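Print this page | E-mail this page

We use cookies to keep you signed in to the notebook. By continuing to browse you accept this. OK / Settings

Posted November 2025 by the simulation bench, Justodholm

Scene rules for tabletop sim, second pass

Continuing from the acceptance run notes. Main job today was to go through the randomized tabletop scenes and decide which rules on the draft sheet are worth keeping. The draft had grown to the point where two of us applied it to the same scenes and got different answers on a fair share of them. A rule that gives two answers gets rewritten or dropped.

Batch in question: 2513 generated scenes, Zolturitz scene generator, default physics, settled before first render. I pulled 200 for hand review. Seeds are listed in the usual text file next to the batch. Do not regenerate from the config alone, the asset list changed under it last week and the same seed will give a different table.

Scope, so it doesn't creep again: these rules cover the initial state of a scene before any policy or scripted motion runs. They do not cover camera placement, lighting variation or success criteria. Those have their own sheets. The camera sheet is overdue.

Rule 1. Settle before accept

Every object gets dropped and the solver runs until linear and angular velocity are both under threshold for the whole hold period. Previously we checked only linear velocity. A mug spinning slowly in place passed. Now both are checked, and the check is on every body, including links of articulated assets. The articulated part was missing from the old script altogether.

If the scene has not settled by the step limit it is rejected, not extended. Extending the limit was tried. It mostly let through scenes that were creeping on a bad contact and would have crept forever.

Rule 2. Contact is allowed, penetration is not

Old wording: "objects must not overlap." This is useless. From the render you cannot tell a figure leaning into a pot from a figure whose mesh passes through the wall of the pot. New wording: no pair of collision bodies may have penetration depth above tolerance at the end of settling. Touching, leaning, lying across and lying inside are all fine.

Reviewers are not to reject on looks for this rule. If it looks wrong, open the contact dump and read the depth. If the depth is in tolerance and it still looks wrong, the visual mesh and the collision mesh disagree. That is an asset ticket and goes to the asset queue. The scene stays flagged until the ticket closes.

Of the hand-reviewed set, 58 were flagged by eye under the old wording. After reading the dumps, 14 of those were real penetration. The rest were ordinary contact or mesh mismatch. I would like the mismatch ones sorted by asset before anybody touches the tolerance value. Loosening the tolerance to make the flags go away is not a fix.

Rule 3. Unusual support needs a named cause

Anything that appears to rise above the tabletop must be traceable in the state file to a contact, a joint or a fixed base. If none of the three is there, reject. Thin parts are the usual trouble. A thin stem under a wide body reads as floating at low render resolution, and it also makes a poor collision shape if convex decomposition drops it.

Working through one scene with the sheet open, to see whether the rules can be applied in order without going back. The spoon and the black mug have clear table on all sides and go straight through on 1 and 2. The pale bulb-shaped asset near the back edge also stands clear. I could not name it from the render (flask or garlic, either would fit), so it goes to rule 5. The blue rounded body stands above the table on a thin black stem that comes down to the donut, so rule 3 applies and the state file has to be opened. The blue-shirted figure on its back has its head and upper torso at the pot, so rule 2 applies and the contact dump has to be opened. Two file lookups for one table, which is acceptable.

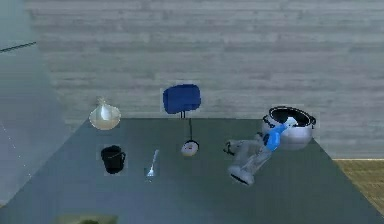
Rule 4. Targets must be reachable and distinguishable

A target object is reachable if at least one grasp from the precomputed set is collision-free in the settled state. The planner checks this, reviewers do not. Reviewers check only that the instruction text picks out one object. "The blue one" fails on any table with more than one blue thing on it, and a piece of clothing on a figure counts as a blue thing. "The mug" is fine if there is one mug.

Containers: if an object is partly in a container at the start, it can't be the target of a "put in" task for that container. Obvious, but the generator does not know it. Added as a filter. The filter uses bounding volumes and will throw out a few good scenes. Accepted for now.

Figures and dolls are treated as ordinary objects in this sheet. They are not stand-ins for people. Anything to do with keeping clear of people is handled in the cell safety document, and a doll asset on the table must not be used as evidence that a policy behaves around humans. I am writing this down after seeing a draft slide that came close to claiming it.

Rule 5. Every asset has one name

The name in the asset list is the name in the instruction text, the log and the failure report. If a reviewer cannot name an asset from the render, write down what it looks like, then look it up. If the first guess is wrong, the asset gets a note. Three notes from different reviewers and the asset is removed from any language-conditioned batch. It can stay in as clutter.

The Yazıcı asset pack has the most duplicate names. Two different bowls share one entry, and the scale field is blank on several kitchen items, so they load at unit scale. Those are pulled until the field is filled. The Gremico pack is cleaner on names but has no mass values, and everything falls back to default density. A spoon and a pot at the same density is tolerable. A sponge at that density is not.

Rule 6. Rejections are logged with the rule number

No free-text-only rejections. Rule number first, then comment. One scene can carry several numbers. If no number fits, use 0 and bring it to the next sheet review. More than a handful of zeros means the sheet is missing a rule.

Rejected scenes are kept along with their state files. Disk use is fine at present. Earlier practice was to delete them, and we then had no way to check whether a rule change would have let them back in.

Dropped from the draft

"Scene should look realistic." Not testable. Also not wanted, since wide variation in layout is the point of the batch.

"No more than one object near a table edge." The arm can handle edge cases within reach. Outside reach is covered by 4.

"Objects should be upright." Dropped. Fallen and leaning objects are wanted. If a particular task needs an upright object, the task file says so.

Open items

- Velocity threshold for very light bodies. The current value is one number for all masses. Probably should be tested with the stemmed assets first.
- Contact dump is slow to open. Write penetration depth per pair to the summary file at generation time.
- Convex decomposition on thin stems and handles: compare the collision mesh against the visual mesh for each one, log the worst gap.
- Decide whether mesh mismatch blocks a scene or only flags it. Flag for now.
- Second reviewer to repeat the same hand-reviewed set with this sheet and without seeing my numbers. Compare by rule, not by total.
- Version string on the sheet. It still has the old one.

Print this page | E-mail this page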